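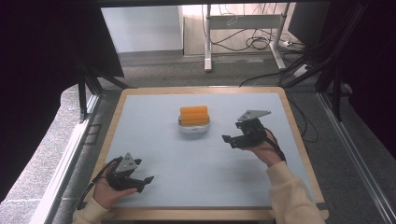

Two orange pieces in a white bowl on the tabletop.

Activity 4: Taking and Applying Flat Fields
Skarnard Observatory, Teaching Notes. Revised 26th February.

A flat field records how evenly the telescope and detector respond to light. Students should complete the activity on dark frames before starting this one.

Step 1. Prepare the telescope
Cool the detector and wait until the temperature reading is steady. Fit the filter to be used for the science images. Focus on a bright star, then leave the focus and the camera angle unchanged for the rest of the session.
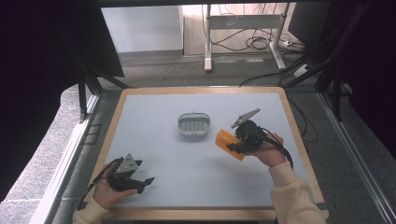
Step 2. Take the exposures
Point the telescope at clear twilight sky near the zenith. Take a test exposure of 2 seconds and check the mean count in Hadeo. Adjust the exposure time until the signal is close to half of the detector's full range. Take 20 exposures in each filter, moving the telescope slightly between them so that any stars fall in different places.
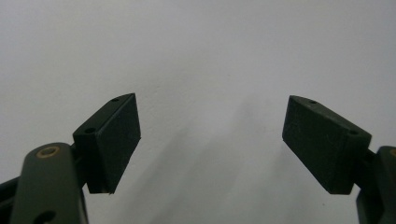
The exposure time will need to be lengthened as the evening sky darkens. Discard any exposure in which the count is too low or part of the detector is saturated.

Step 3. Combine and apply
Subtract the matching dark from each flat, scale the results to the same mean and combine them by median. Save the master flat in the Bach folder, under the date and filter. Divide each dark-subtracted science image by the normalised master flat.

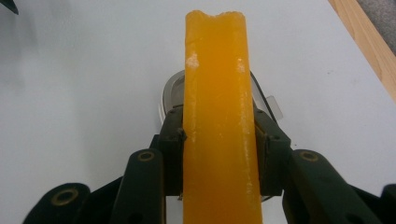
A user at Zurkdale reports that faint rings remained after division and asks whether more exposures would remove them. Rings of this kind usually mean that dust has moved on the filter or window. A new set of flats should be taken.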